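Bench testers wanted, Merholm

Wullico makes steel outdoor seating and says its new slatted bench will last through anything. We've heard that before, mostly from people selling benches. We want 10 people to sit on two of them, on and off, until November and tell us what goes wrong.

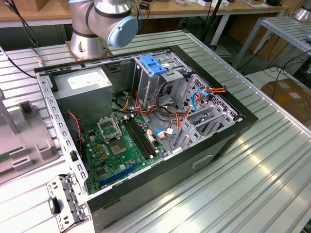

The seat slats are steel and so are the legs, and the coating is meant to stop rust. We doubt it does much at the welds. Look for sharp edges too: bare gray metal can hide a nasty one. Pay is $400, at the end. "Comfortable" is no use to us without a reason. Apply to Wullico by 23rd February. No bench dealers.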